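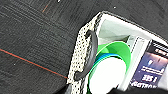
Trornik Robotics Club > Build talk > Basket task, are we sorting or just grabbing?

lcropper
OK so after Wednesday I want to get this settled before the next meeting. The task for the spring project says "unload the basket." Half the team reads that as everything comes out and lands anywhere on the carpet. The other half thinks the round plastic stuff has to end up in one pile and the boxes in another. I wrote the task sheet and even I can't tell what I meant lol. Please vote.
- Lorraine Cropper

henow_kid
Grabbing. We have had 51 tries and I would like to see one where we don't have to argue over whether it counted.

pixelmoth
Sorting!! Grabbing is what last year's team did. If we show up in March with the same thing plus a nicer basket, the judges will yawn at us.

gearjam
Have you looked at what the wrist camera gets, though? I went through a bunch of stills last night. The green thing is easy, it's bright and it's up by the handle. The blue one is mostly hidden, you get a thin band of rim and that's it. Then the big white round one is against a pale lining with light blasting down on it. Parts of the lining are nearly washed out. I wouldn't trust our color code to find that edge and I wrote the color code.

pixelmoth
So turn down the exposure?

gearjam
Tried it. The carpet is already dark, so it goes to mush and we lose where the basket ends. The dotted fabric still stands out OK, but the rim has that dark trim and it just melts into the floor.

uvance_sam
Could we swap the basket? Solid color, no dots, darker inside. My little brother has one we could have for the price of a pizza.

lcropper
No swapping please, the Nazari team is practicing with the same kind and we agreed to keep the setups matched. Also I like the dots.

henow_kid
The handle is a bigger problem than the dots imo. It's a black loop right next to the stuff we want. If the gripper comes in from that side it's going to hook it one day and drag the whole basket across the room.

gearjam
Fair. I'd come in from the box side, but the box is right there and the pale panel is in the way. Straight down over the green one is the only approach I like.

uvance_sam
What about reading the box? It's navy with big white letters, I could make out "35 l" in the still with no trouble. If we can find those letters we know where the box is, and everything round is to the left of it.

pixelmoth
Only if no one bumps the basket, Sam. Turn it around and your "left" is garbage.

uvance_sam
Then we find the handle too and work out which way it's facing. Two landmarks. I can have something rough done in 30 lines, give me a night.

gearjam
I've heard "30 lines" from you before and it was 147.

uvance_sam
It worked though :)

lcropper
Counting votes so far I get two for grabbing if gearjam is a grab, one for sorting, and Sam is off doing his own thing.

gearjam
I'm a grab for now. Sort later if the white one stops being a pain.

pixelmoth
Still sorting. At least let me put two squares of tape on the floor so we can try it at the end of the session.

lcropper
Fine, bring tape. Not orange, there's already an orange line in the carpet and I don't want the camera chasing it. First hour is grabbing, straight down, green one first. Sam, post your code here before 6 so gearjam can look at it.

henow_kid
blue tape?

gearjam
One of the things in the basket is blue. Get yellow.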